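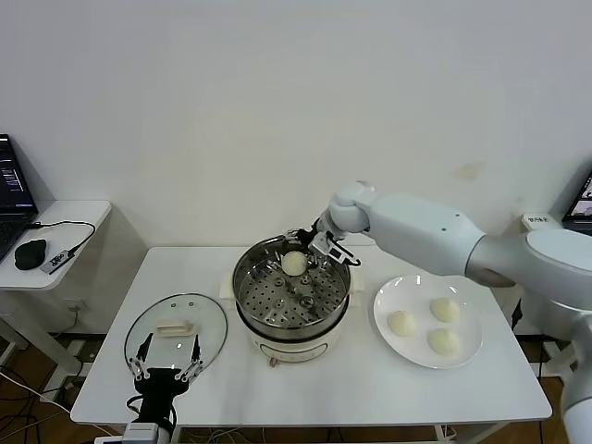 A single bun in the steamer.

Hi, and welcome to Grastanlow! I run this little cooking school, I teach most of the classes, and I also answer the phone, so if you call on a Saturday morning and it rings and rings, I've got dough up to my elbows. Leave a message and I'll get back to you after lunch.

I started out 13 years ago with one folding table in the back of a fabric store on Woline Street. I'd been baking for a wholesale bakery and I was tired of going to work at two in the morning. A neighbor asked me to show her how to make dumplings, she brought her sister, her sister brought half her bowling league, and by September I was looking for a place with a bigger sink. We're still on Woline Street, three doors down from the fabric store, in what used to be a shoe repair shop. On damp days you can still smell the polish in the hallway. I kind of like it.

What do we teach? Mostly things made from flour. Steamed buns, filled and plain, flatbreads, noodles pulled and cut, dumplings, and a big messy pie class before the holidays that always sells out (sorry, I can't fit any more people in there, I've tried). Classes are 16 people at most. I used to take more, but then the folks at the back just watched, and I want everybody's hands in the bowl.

You don't need to know anything before you come. Really! I've had people who had never cracked an egg and people who cooked for a living, and they all roll their first bun wrapper too thick in the middle or too thin at the edge. Mine were terrible for a year. We make extra dough so you can mess up a few, and you take home whatever you make. Bring a container with a lid. A big one.

A regular evening class is $35 and that covers ingredients, an apron to borrow, and supper, which is whatever we cooked. Kids' classes are shorter and run on school breaks. If you want to book the whole room for a birthday or a work party, write to me first and tell me about any allergies. There is wheat on every surface in this building, so if you have celiac disease I have to say no to you, and I hate that.

Our flour comes from Fovine, a small mill out past the county line. I went through a lot of flour before I settled on theirs - the bun dough comes out softer and it doesn't fight you when you roll it. We go through 2,000 pounds in a good year, and I carry most of it in from the alley myself.

The fall schedule goes up on Tue 22 September at noon. The steamed bun nights fill first, then noodles. If you miss out, put your name on the waiting list anyway - people cancel all the time, and I do go down the list in order.

Parking is free behind the building after five. Use the side door, the front one sticks.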